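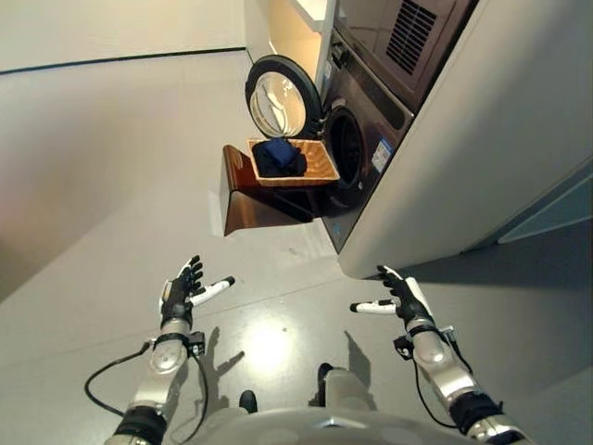
Thread: Left hand quits mid-load, no fault code
Forum: Laundry & household tasks

gasketcase
Posted February 2020

Fourth week of the laundry routine and I have a new problem. Tip the basket toward the drum, right hand fine, left hand opens all by itself. No fault, no warning, log says "grasp OK" for another 4 seconds. The log is an optimist. We're on the Livum controller, stock grip settings. 14 drops in 200 loads so far.

torque_of_town
Cable. It's always the cable. When the wrist rolls for the tip, the loop pulls on the connector and you lose the hand for a moment. Give it more slack and buy it an apology card.

gasketcase
Swapped the cable already. Same thing with the new one, only now I'm poorer.
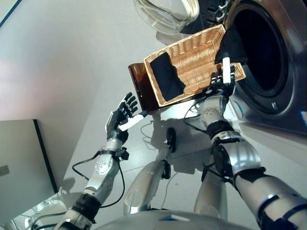
Mid-tip, right hand on the basket, left hand open.

pivier_refugee
Not the cable. We had this at Pivier. Wicker gives when you squeeze it, the controller reads that as slip, regrips, reads slip again, and after a few rounds it times out and goes to the default pose. The default pose is open. Somebody was paid to decide that.

torque_of_town
A timeout would be in the log.

pivier_refugee
You'd think so, wouldn't you? Turn on verbose and look for code 42. It's filed under "info."

lintwit
Can we talk about the safety side? A hand that opens without a fault is a bad hand. Today it's navy laundry. I'd stop running it until it throws a proper stop.

torque_of_town
It's a basket of clothes, not a piano.

lintwit
Same hand, same code, whatever you give it next. Follthorpe pulled theirs off kitchen work over less.

gasketcase
OK, verbose on. Code 42, every single drop. Info! I've set the timeout to hold and stop, and left the arm speed low. Sent the logs to Amarasinghe support, who asked if I'd tried a plastic basket.

torque_of_town
I'd still check the cable.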